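Is the Zerkex gripper worth the extra money? Project report, Torkencombe
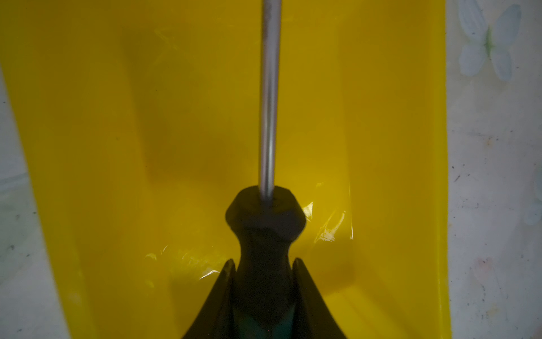 Our supervisor asked whether two fingers could hold any handle that wasn't straight, and said the maker's claim of 3,000 grips meant little without knowing what was gripped. We agreed.

We tried the Zerkex and the cheaper Fludemard on a black-handled screwdriver, 32 lifts each. The Zerkex dropped it 7 times. The Fludemard did no worse, though it took longer to close. We doubt 32 lifts settles much. The wrist camera was left on the same settings for both.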